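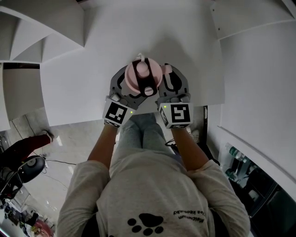
Junham Height-Fixed Work Table, White

Product code: 3585
Supplied by Sitix Furniture, Trurska

The Junham table is intended for classrooms, craft rooms and shared workshops where users stand for most of the day. The top is fixed to a steel underframe with 13 screws, all supplied. Adjustable feet allow for uneven floors.

Maximum load: 100 kg, evenly spread
Colours: white, pale grey
Assembly: two persons, around 45 minutes

The surface should be cleaned with a damp cloth and mild soap. Bleach and scouring pads must not be used.

Orders are delivered to the ground floor only. The matching Ruddock drawer unit (code 304) is sold separately and will be available again from April.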